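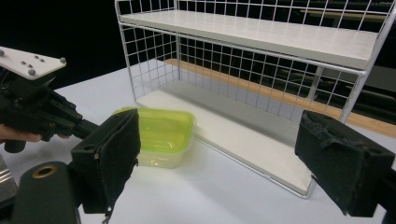
*A plastic container with a lime-green lid in front of a white wire shelf.*

## Henna at home: what our colourists want you to know

Every November the phone at Karam starts to ring with the same question. Somebody has coloured their hair with henna in the bathroom, the result is much more orange than they hoped, and they would like an appointment before the weekend. We decided to ask the three people at our salon who work most with plant colour what they tell these callers.

**Start with a strand, not with the head**

Anju Rana has used henna on clients for 13 years and on her own hair for longer. Her first advice is to collect hair from your brush for a few days, tie it with a thread and colour only this. Leave it by a window for two days before you judge it. Fresh henna looks very bright on the first evening and it becomes deeper as it meets the air, so many people panic too early and put something else on top. "On Wednesday they hate it, on Friday they love it," she told me.

If you have a lot of grey, test a grey strand separately. Grey hair has no brown underneath to soften the red, and the difference can be surprising.

**Read the packet**

Pure henna gives red, copper or auburn tones. It cannot make your hair blonde, and by itself it cannot make it black. When a box promises "black henna" or "ash henna", something has been added, and you should find out what. Elie Tannous asks his clients to bring the packet with them, even the empty one. Some mixes contain metallic salts, which can react badly with salon bleach. Some contain PPD, which can give a serious allergic reaction. Do the patch test behind the ear or inside the elbow, wait 48 hours, and please don't skip it because you were fine last year.

**Mixing and waiting**

For hair to the shoulder, Elie uses roughly 200 grams of powder. He mixes it with warm water and a little lemon juice until it is like thick yoghurt, covers it and leaves it for 8 hours. If your scalp is sensitive, use only water. Put old towels on the floor, wear gloves, and rub some plain cream along the hairline and on the tops of the ears – the ears are always forgotten.

Work in thin sections from the back. Then wrap the hair and leave it between two and four hours. For the rinse, fill the basin and move your head in the water, then use a lot of conditioner to pull out the grit. Keep shampoo for another day.

**If you already don't like it**

Qusai Khalaf does most of our colour corrections, and he is honest that henna is difficult to remove. Oil treatments can make it a little softer, but they will not bring back your old shade. He prefers to go darker, or to cut some length and let the roots grow with a few fine pieces of colour to hide the line. What he does not want is that you try a supermarket bleach at ten in the evening. He has seen hair which broke in the hand.

A correction visit begins with a free talk and a strand test, and we will tell you the price before we touch anything. The strand test takes 40 minutes, so bring a book. Parking behind the salon is still closed, but you can use the street in front of the bakery until 6 pm.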